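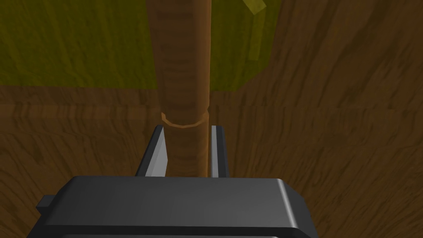 How to re-handle a garden fork or spade

A good fork head will outlast several handles, and fitting a new one is a lovely afternoon's work! I did my first when the shaft of my old digging fork snapped in the potato bed at Testutgate allotments, and I've done plenty since, for myself and for neighbours. You don't need a workshop. A vice helps, but I managed for years with a bench and two clamps.

What you need

A new ash shaft, long enough to match the old one
A hacksaw and a hammer
A centre punch or an old thick nail
A drill, with a metal bit as wide as the rivets
A rasp or coarse file
Sandpaper, medium and fine
Two steel rivets
Raw linseed oil and a rag

Choosing the shaft

Buy in person if you can. Mine come from Kullier, the timber yard near the station, where they let you rummage through the whole bin. Look down the length of the shaft as if you were sighting along a snooker cue, and put back anything with a bend you didn't ask for. Then look at the grain. You want lines that run from one end to the other, with as few as possible wandering off the side. Knots are a no, however small.

Check the taper as well. Fork sockets vary a lot, and a shaft that's a bit too fat is fine (you can rasp it down), while one that's too thin will never sit tight.

Getting the old wood out

Saw or file the heads off the old rivets and knock them through with the punch. If the stump won't budge, drill a few holes down into it and break it up with an old screwdriver. Please don't burn it out on a bonfire! It's quick, but the heat can soften the steel and your tines will bend the first time they meet clay.

Scrub the inside of the socket with a wire brush and tip out the rust.

Fitting

1. Push the new shaft into the socket by hand as far as it will go, give it a twist and pull it out. The dark rubbed marks show where it's catching.

2. Rasp those marks away, a little at a time, and try again. Go slowly here – I usually need 9 or 10 goes, and the last few take off hardly anything.

3. When it stops a finger's width short of home, turn the whole tool upright with the head hanging down and tap the top end of the shaft with a mallet. The weight of the head pulls it on. You'll hear the note change when it's seated.

4. Check that the head is square to the handle before going any further.

5. Drill through the existing rivet holes into the wood, working from both sides so they meet in the middle.

6. Put the rivets in, rest one end on something solid and hammer the other end over into a dome. File off any sharp bits.

Finishing

Sand off any varnish. It feels smart in the shop but gives you blisters by lunchtime. Wipe on linseed oil, leave it for twenty minutes and rub off what hasn't soaked in. Do the same the next day, then once a week for a month, then every September before the fork goes in the shed. Lay oily rags out flat outdoors to dry, as they can catch fire if left in a heap.

The same method works for spades, hoes and rakes, though hoes often have one screw in place of the rivets.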